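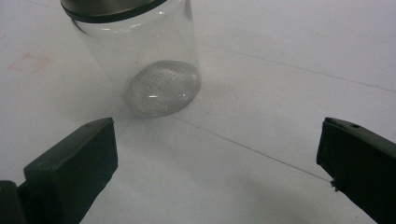

How should dry goods be stored in a shared kitchen?
Dry goods keep best in clean, closed containers, on a shelf away from the oven and out of direct sunlight, with the contents and the packing date written on each one.

Bondska Dry Storage Range
For shared kitchens, teaching kitchens and residence halls

The Bondska range is supplied by Cundham to institutions that store flour, grains, pulses, sugar, tea and similar goods in quantities too large for a household cupboard and too small for a warehouse. It consists of storage jars, shelf units, label holders and a record book. Items may be ordered separately or as a complete set.

The range was revised in May. The shelf units now have a raised front lip, and the label holders accept a wider card. Jars purchased before the revision fit the new shelves without adapters.

Storage jars
Jars are sold in cartons of 4. Each jar is supplied with its lid and one spare seal. Customers should wash and fully dry all parts before first use. Seals are removed by hand; knives and other sharp tools will mark the seating and may prevent the lid from closing evenly.

Jars are intended for dry goods only. They are not suitable for home canning, for fermenting, or for any product that gives off gas. Hot contents should be allowed to cool before filling, and jars should not be placed in an oven, a microwave or a freezer.

Shelf units
Shelf units are delivered flat with all fittings. Two people are needed for assembly. Each unit must be fixed to a wall before it is loaded, using fasteners suited to the wall material. Wall fasteners are not included. Heavier goods belong on the lower shelves, and the top shelf should be kept for items in occasional use.

Leave a gap between the back of the unit and any outside wall. Kitchens in older buildings often have one wall that stays colder than the others, and moisture may gather there in winter. If there is no other position available, please ask for the deeper mounting brackets, order code 1717.

Label holders and cards
Label holders clip to the shelf lip and can be moved as stock changes. Cards are supplied in packs of 400, printed on one side with spaces for contents, packing date, allergens and the initials of the person who filled the container. The reverse is blank. Pencil is recommended for the date, which changes most often.

Where a product contains wheat, nuts, sesame, soy or another common allergen, the allergen line should be completed each time the container is refilled, even when the product has not changed. A separate scoop should be kept for each of these products.

Record book
The record book has one page per product. It allows a kitchen to follow stock from delivery to use and to see which goods are bought too often. Older stock should be used first. Fresh stock should never be poured on top of what remains; the container should be emptied, washed, dried and then refilled.

Care and cleaning
Wipe shelves weekly with a damp cloth and mild detergent, and dry them before goods are returned. Abrasive pads should not be used. Any sign of insects calls for the whole shelf to be cleared and the affected goods discarded outside the building – sealed bags are advised for this purpose.

Ordering and delivery
Orders are accepted from schools, colleges, residence halls, community kitchens and registered caterers. Please state the name of the institution, the delivery address and the hours during which goods can be received. Deliveries are made to the ground floor. Carriage to upper floors may be arranged in advance for an additional charge.

Customers in the Pumotbridge area may collect orders from the Maeng depot by appointment. Identification is required, and goods should be checked before they leave the premises.

Damage and returns
Breakages in transit must be reported within 2 working days of delivery. The packing material should be kept until the claim has been settled. Unused items may be returned in their original cartons; opened packs of cards cannot be accepted.

Spare lids, seals and shelf fittings remain available for all earlier versions of the range.

Questions about orders from institutions should be addressed to Raimonds Baranauskienė, Institutional Supply, Cundham.

Page last reviewed: Monday, October 6, 2025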